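Cuaderno de trabajo del taller de señalización patrimonial
Septiembre. Entrada iniciada a las 9:40

Asunto: revisión de las placas conmemorativas del recorrido institucional de Velport, antes de remitir los textos al grabador.

1. Estado de los expedientes

Quedan sobre la mesa de redacción las fichas de la antigua Casa Consistorial, la sede de la Junta de Aguas y el edificio de la aduana vieja. La ficha del juzgado de Titham se ha devuelto al archivo por falta de fuente primaria: el texto propuesto atribuye al inmueble la primera sesión del tribunal comarcal, y el libro de actas consultado sitúa esa sesión en una vivienda particular de la misma calle. No debe grabarse nada hasta resolver la discrepancia.

Se mantiene el criterio de la campaña anterior. Toda afirmación del tipo «el primero» o «el más antiguo» requiere documento fechado, con signatura, y no se acepta como prueba la inscripción de una placa previa. En el caso de la aduana, la placa retirada repetía un error de la guía municipal, que a su vez lo tomaba de un discurso de inauguración.

2. Textos

Límite por placa: 300 caracteres, espacios incluidos. El borrador de la Casa Consistorial lo excede. Propuesta de redacción, pendiente de visto bueno:

«En este edificio celebró sus sesiones el concejo de Velport hasta el traslado a la plaza nueva. En la sala alta se aprobó la ordenanza de mercados y se custodió el archivo de la villa.»

Chun-hung Chang observa que «villa» no es exacto para todo el periodo y sugiere «municipio». Se acepta. Observa también que la voz «custodió» induce a pensar que el archivo se conserva completo; faltan al menos los padrones anteriores a la reforma electoral. Se sustituye por «tuvo su sede el archivo».

La placa de la Junta de Aguas no presenta dificultades de contenido. Conviene, no obstante, unificar la denominación: en los oficios aparece indistintamente Junta, Comisión y Sindicato. Se adopta Junta, por figurar así en el reglamento.

3. Emplazamientos y distancias

Las distancias entre placas se expresarán en metros y por itinerario a pie. El listado heredado mezcla medidas en línea recta con medidas por calle, y de ahí la reclamación recibida sobre la aduana, que el folleto sitúa a 200 metros de la Casa Consistorial cuando el trayecto real obliga a rodear el mercado. Hay que medirlo de nuevo.

Altura de colocación: pendiente de informe. El fabricante de Tambunan recomienda anclaje de cuatro puntos en sillería y no garantiza el adhesivo en revoco. La fachada de la Junta está revocada. Consultar antes de fijar presupuesto.

4. Prueba de grabado

Recibida la plancha de muestra con cuerpo de letra de 12 milímetros para los encabezamientos y 7 para el texto corrido. El cuerpo menor se lee con dificultad a la distancia de la acera, sobre todo en las tildes y en la eñe, cuya virgulilla queda casi unida al trazo. Se pide segunda muestra con el interlineado ampliado. Si el aumento no cabe en el formato, se recortará el texto antes que la letra.

El escudo municipal se ha reproducido según el sello antiguo. La secretaría debe confirmar si autoriza esa versión o exige la vigente. A las 12:15, sin respuesta.

5. Serie y numeración

Las placas se incluirán en la serie «Gobierno y administración local». La numeración correlativa no se imprimirá en el anverso; irá en el reverso y en el inventario. Elladholm emplea el sistema contrario y ha tenido que regrabar piezas tras cada baja, según consta en la memoria que nos facilitaron.

Los expedientes de baja no se destruyen. Se archivan con la fotografía de la placa retirada, la causa y la resolución correspondiente.

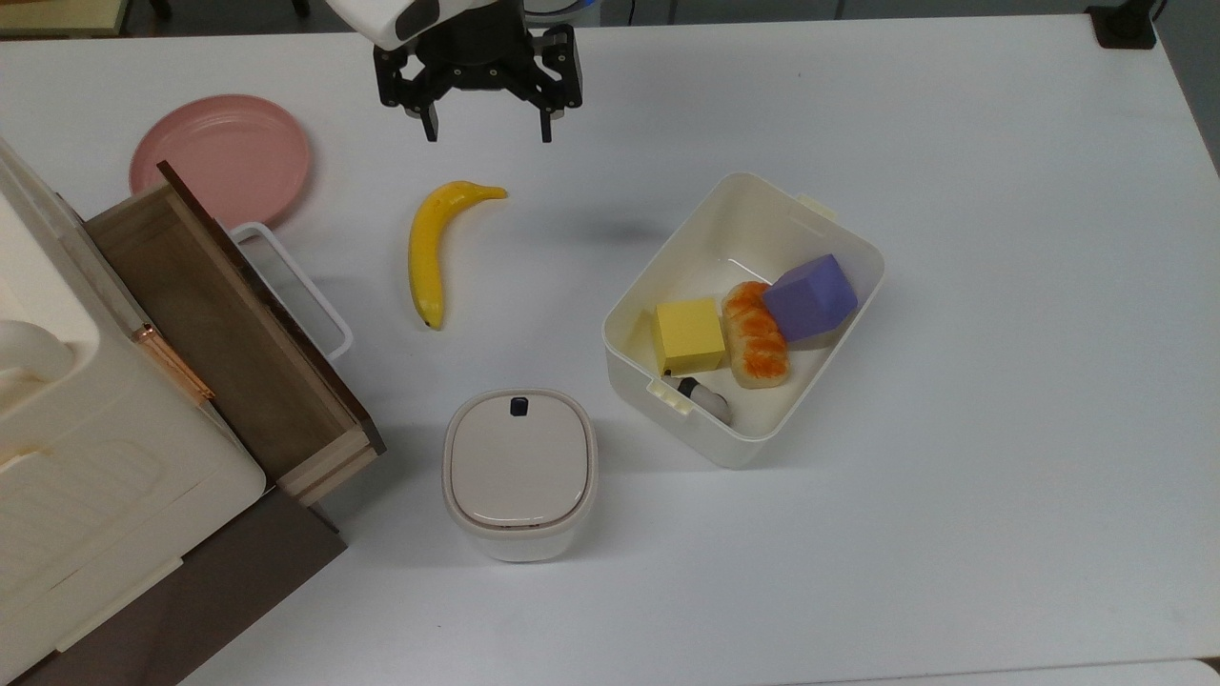 6. Asuntos pendientes

Solicitar al archivo el segundo libro de actas de Titham y cotejar la firma del secretario.

Medir el trayecto entre la Casa Consistorial y la aduana por la calle del mercado, y anotar el punto exacto de partida.

Remitir a la secretaría el oficio sobre el escudo, con copia del sello.

Preguntar al fabricante por el anclaje en revoco y por el plazo de la segunda muestra.

Corregir «Sindicato» por «Junta» en la ficha, en el plano y en el folleto.

Nota añadida a las 16:30. Chang ha localizado en el legajo de obras una licencia de reforma de la aduana que menciona dos puertas de acceso. La placa estaba junto a la puerta de servicio. Procede estudiar el cambio de emplazamiento, previa consulta a la propiedad del inmueble, y dejar en suspenso la ficha hasta entonces.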